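Porbridge Workshop Notebook
Heleo project - manipulation software
September, entry begun 09:40

Purpose of the session

The session was set aside for the new grasp planner and its connection to the Matberg scheduler. The previous entry closed with the planner running in simulation only. Today it was run on the arm at the Porbridge cell, with the toy set on the white table and the green bowl as the container. The build in use was the current head of the main branch, with the changes to the approach generator merged the evening before.

Two matters were carried over. The first was the late arrival of depth data from the wrist camera, which had caused the planner to work from a stale point cloud. The second was the behaviour of the segmentation module when one toy rests on another. Both were to be examined before any further work on speed.

Start-up and calibration

The arm was homed and the hand-eye calibration was loaded from the stored file. A short check against the table plane showed the stored values to be acceptable, and a full recalibration was not carried out. The Bach logging service was started before the controller, as agreed, so that the first messages would be recorded this time. Colleagues are asked to keep to this order. When the controller starts first, the log lacks the joint limits message and the replay tool refuses to open the file. 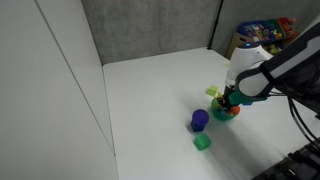

The planner timeout was then set to 800 ms. The earlier value had been chosen for the simulated cell and was too short once the collision model of the shelf and partition was included. With the new value the planner returned a path on each request made during the morning. The paths near the bowl remain longer than they need to be, and the wrist turns further than is necessary on the final descent. It is suspected that the cost on joint distance is too low compared with the cost on clearance, but this has not been tested.

Changes made to the perception settings

1. The depth buffer was reduced from 7 messages to 3. The planner now takes the newest message and discards the remainder. Latency at the planner input fell at once, and no stale clouds were reported afterwards.

2. The cable mask was redrawn. The cables along the forearm and wrist can hang close to the fingers, and the fixed camera view had been returning them as a thin obstacle above the bowl. The mask is now attached to the wrist link and moves with it. It is generous at present and hides part of the bowl rim in some poses.
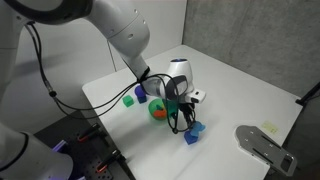
3. The minimum cluster size was lowered. The smaller cubes had been dropped from the object list when they lay far from the camera. They are now retained, at the price of an occasional false cluster at the edge of the slotted metal plate. A keep-out region over the plate has been added to the configuration file to deal with this.

Observations on stacked objects

The ball resting on the small blue block continues to be reported as a single object. The two are close in colour, and the segmentation module relies on colour before it considers shape. The grasp proposed for the merged object is centred too low for the ball and too high for the block. Raising the weight on surface curvature separated them in replay, but the same setting divided the contents of the bowl into a number of fragments.
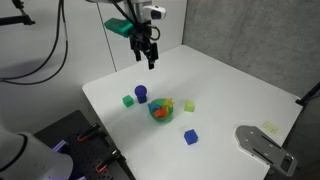

For the present the curvature weight has been left at its former value, and a separate setting applies outside the bowl region only. This is a temporary measure - the bowl region is entered by hand and will be wrong as soon as the bowl is moved. A proper solution would take the region from the detected rim. The detector for the rim exists in the Heleo repository but has not been maintained since the message format was changed.

Wrist view

The wrist camera was added to the replay tool as a second panel, time-aligned with the joint states. The alignment error is about 3 ms, and this is sufficient for the work in hand. The fingers occupy the lower part of every wrist image and are removed by a static mask, which holds only while the gripper is open. A mask driven by the finger position should be written before the view is used for closing decisions.
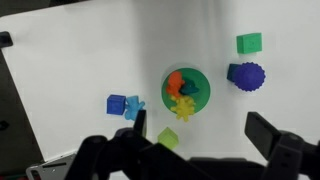
Wrist camera, gripper open, lime green cube between the fingers.

Outstanding

- Review the joint distance cost on the final descent.
- Restore the rim detector and remove the region entered by hand.
- Trim the cable mask so that the bowl rim remains in view.
- Write the finger mask as a function of gripper position.
- Ask the Matberg side whether the scheduler can accept an object list that changes between requests. The present interface assumes that it does not.

The configuration was committed to the Porbridge branch at 16:15 and the logs were copied to the shared drive under the Bach folder.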